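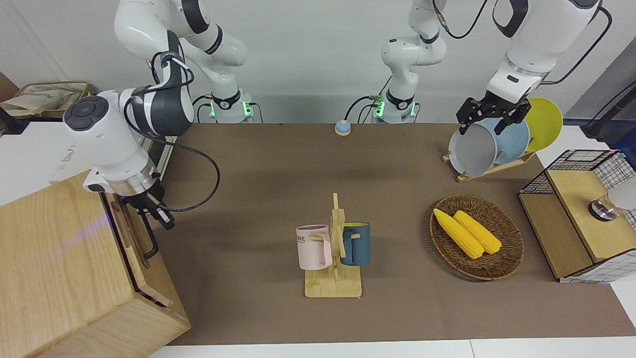 Is the Jemeo plate rack worth the money if you have only a few plates to dry?

For a household of one or two persons it is a good buy, as long as you wash by hand every day and you don't expect it to take pots or cutlery.

I bought the rack from the Destanik web shop in April, and I have used it for 28 days before I write this. I wanted to wait until it has become a normal thing in the kitchen, because in the first week I like everything I have paid for. My old rack was a wire one with a plastic tray under it, and the tray was always a little slimy, no matter how often I cleaned it.

What you get

The Jemeo is a low stand of light wood with slats, and the plates stand in it on their edges, one behind the other. It came in one piece with a small card about care. I paid 53 dollars, with delivery. I think this is a lot for some pieces of wood, and I hesitated over it for a long evening. There is a cheaper one from Zulu in the same shop, but a friend has it and the joints became loose during the winter, so I didn't want to risk it.

The wood was smooth everywhere I touched it. I found one rough place under a crossbar, where the hand doesn't normally go, and I took it away with fine sandpaper. There was a smell of oil when I opened the package. After two days it was gone.

How the plates stand

The plates lean back slightly, so the water runs down to the lower edge and there is space for the air between them. I keep a gray, a light blue and a yellow one in it, and I can take any of them by the top rim with one hand without moving the others. With my old rack I had to hold the neighbor plate each time. It sounds like a small thing, but I do it many times in a day.

Round dinner plates of normal thickness are the best for it. A deep soup plate goes in too, but then it pushes against the next one and you lose a place. Small saucers sit too low and fall to the side. For cups I use a wooden mug tree which stands near it, and the two together do the work of a big rack and look much nicer.

The rack doesn't slide when I put in a heavy plate. I tried it on the bare table and also on a brown mat, and on the mat it was very steady. What I miss is something to catch the water. Irnedau, the company that makes it, sells a tray separately, and I believe it should be included at this price. I put a folded towel under the rack and change it in the evening.
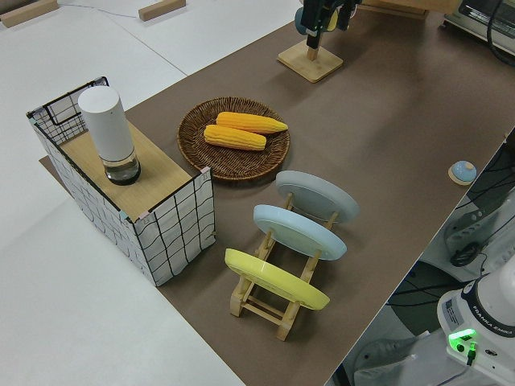
Cleaning and care

The card says to wipe the rack with a damp cloth and to oil it every few months. It must not go in the dishwasher. I wipe it each Tuesday when I clean the stove, and it takes a minute. The places where the plates touch the wood need the most attention. In my third week I saw a faint gray line there, and it went away with a little baking soda and a soft brush. Since then I turn the rack upside down at night, so that the feet can dry also.

I have not oiled it yet, so I can't tell how the color will change. My experience with other light wood is that it becomes a bit darker and warmer, and I don't mind this.

Where to keep it

The rack does not fold. You should think about this before you order, because it needs its own place. Mine lives at the back of the table, and when guests come I want to put it away. A deep drawer would be the best solution, if yours opens fully and has nothing tall inside.

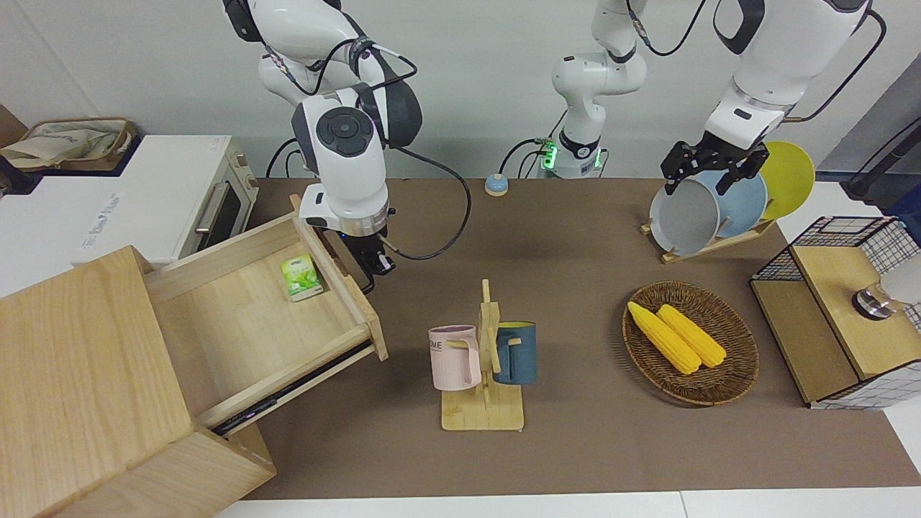
I measured mine before I bought, and still I was a little wrong, because I forgot that the plates make it much higher than it is alone. Without plates it goes in easily. With plates it stays on the table, and by now I am used to seeing it there – the colors are even quite pleasant in the morning.

One more point about the delivery. The box was larger than necessary and full of paper, and the shop needed a week to send it. They answered my message politely, but they could not say on which day it would arrive.

I would buy the rack again at the same price, though I would order the tray with it from the beginning. For a family with children I would look for a longer model with room for bowls. I give it four stars of five, and the missing star is for the tray.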